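# The Muroseo Home Cinema Box, by Terkitz

We get a lot of letters from people who would love a proper film night at home and have been put off by the price of it, or by the thought of drilling into a ceiling, or by a manual the thickness of a phone book. The Muroseo is our answer to all of you, and it has taken us rather a long time to get right. It is a small projector with its own speaker built in, it sits on any shelf or stool, and it will throw a picture 70 inches across on to a plain pale wall. You don't need a screen. If you have one, so much the better, but a good many of us at Terkitz have watched whole trilogies on the back of a bedroom door and been perfectly happy.

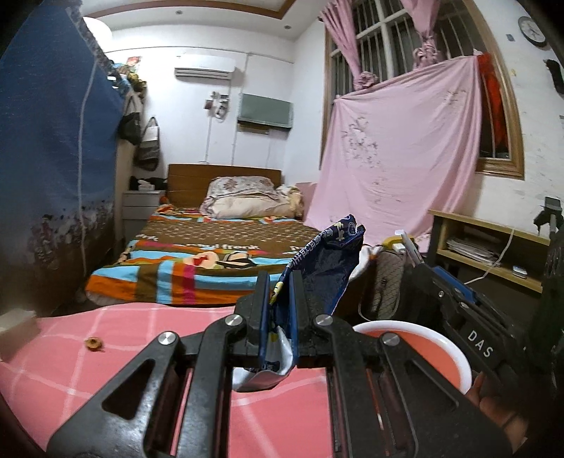 ## The picture and the sound

We tested the Muroseo mostly on older films, the sort with long dark corridors and candlelight, as those are the ones that cheap projectors turn to soup. The lamp has 16 brightness steps. Turn it right down for a late black-and-white thriller and you'll still be able to make out the coat on the man in the doorway; turn it up for a cartoon at four in the afternoon with the curtains half drawn, and it copes well enough, though we'd never pretend that daylight is its friend.

The speaker is a good honest speaker. Dialogue was the thing we fussed over, and there is a Voices setting that lifts speech a little above the music — a blessing with certain recent films where everybody mumbles. If you already own a soundbar, there's a socket for it on the back, next to the power lead.

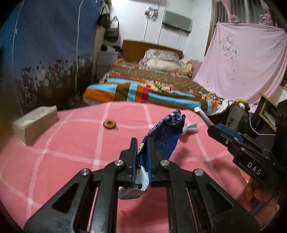
Film night has its own habits in every house, and we've tried to leave room for yours. Some people want the lights out and silence from the first title card, and some want to talk all the way through and argue over who was in what. Snacks are your own affair too, though if yours come in a crinkly dark blue wrapper with a yellow cartoon figure on it, do open it before the quiet bit. The Pause button on the remote is the largest one, and it glows faintly, so you can find it without knocking over somebody's tea.

## What comes in the box

- The Muroseo projector, in cream or slate
- Remote control, with batteries
- Power lead, long enough to go behind a sofa
- Trito folding stand, with three heights
- Cloth bag for putting it all away

The Trito stand used to be sold separately, and we're pleased to say it is now included with every order. It folds flat and will go in a drawer.

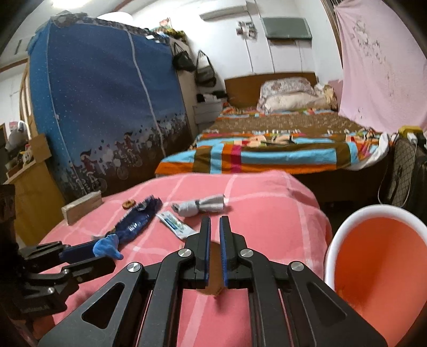 It will also take most other small projectors, should you want to lend it to a friend who hasn't yet been converted. Spare stands are still available from the accessories page, and they fit the earlier Muroseo as well.

## Lamp life, noise and setting up

The fan measures 26 decibels at the middle brightness step. You'll hear it if you go looking for it in a silent film, and you'll forget it the moment the piano starts. Focus is a ring on the front that you turn by hand. Straightening the picture is done from the menu, under Shape.

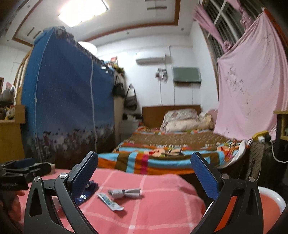
Please let the fan finish running before you pull the plug, and give the lens a wipe with a soft dry cloth now and then. We only made 1,000 of the first Muroseo and it sold out by December, so this time we've asked our workshop in Ban to keep going for as long as the orders do. Delivery is free, and you have a month to send it back if it doesn't suit your wall.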